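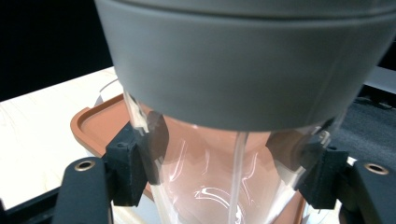

Thread: Handheld gripper shifts on the packing floor, anyone else doing this?

muketti_mel
So this is my day now. Clear container with a big gray lid, terracotta-colored tray, two black fingers, squeeze, lift, put it down, do it over. I've been a packer at the Dukcombe building for 3 years and in December they started pulling a few of us off the line for half a shift to record pick-and-place with the handheld grippers. It's for the Wura arms they want on line two. My quota is 77 clean recordings a shift and I'm usually done before the afternoon break.

I don't hate it? My shoulders feel better than they have in ages. But I used to talk to people all day and now I'm at a table by myself going squeeze, lift, squeeze, lift. Curious how it went for anybody whose site is further along than ours.

rangel_a
We're further along. MacRitchie site, night crew. We did the recordings last year and the arms came in over the summer. My honest advice is get your pay grade in writing before you do a single shift of it. We were told it was "other duties as assigned," same rate, and then the two people they hired from outside to do exactly the same thing came in a grade higher. Took months to sort out.
Ademir Rangel if you want to look me up on the staff directory, I'm happy to talk.

boxcutter_jo
You're training your replacement and they've got you saying thanks for the sore shoulders going away. Sorry but come on.

muketti_mel
Jo I knew somebody would say it lol. I've thought about it plenty. They were going to get the recordings from someone, and I'd sooner it was me sitting down for four hours than me lifting cases while somebody else does it.

boxcutter_jo
That's what they're counting on though! If the whole floor said no they'd have to come to the table with something.

tapegun77
Our whole floor did say no. They sent the work to another site and we got nothing out of it, no say in where the arms went, no training slots, zip. So I'm with Mel on this one.

anithab
Hi, Anitha Bhat, I'm a line lead (was a packer for a long time before that so please don't throw things). What changed for my people was less about headcount and more about what kind of tired they are. Before, you went home with your back hurting. Now one person looks after 2 arms and you go home with your head hurting, because you're waiting for something to slip and you can't really switch off. We lost some good packers over that. They weren't laid off, they just couldn't stand watching all night. I really wish we'd rotated people from the start. We do it now, two hours on the arms and then back to hand packing, and it's so much better!

tapegun77
The watching is the worst part, 100%. I'd take packing any day.

rangel_a
Disagree, I like the watching. I'm 58 and my knees are shot. Different strokes. But yes to rotating, and yes to having a real packer on each arm. The first week they had office people standing there and they'd let a lid go through crooked because they didn't know what a seated lid sounds like.

muketti_mel
Oh man the lids. Smooth plastic, curved side, and the finger pads have to meet the wall at the same height on both sides or I bin the recording and start over. Mine go on just under the lid. I said to the engineer, a person does this without thinking, and he said yep, that's why you're here. Kind of a nice thing to hear tbh.

boxcutter_jo
Did he say it with a raise attached

muketti_mel
He did not, Jo.

anithab
Mel, ask for the rotation schedule before the arms go live, and ask who writes up the stoppages. We had 273 stoppages logged the first month and every one of them went down as "operator" until the crew complained. Half were the arm dropping things. If your name is going next to those, you want a box on the form that says so.

muketti_mel
Did not even think of that, thank you. I've got a sit-down with my supervisor coming up so I'm writing down pay grade, rotation, stoppage form. Anything else?

rangel_a
Break coverage. Somebody has to stand there while you pee.

boxcutter_jo
ok that one I agree with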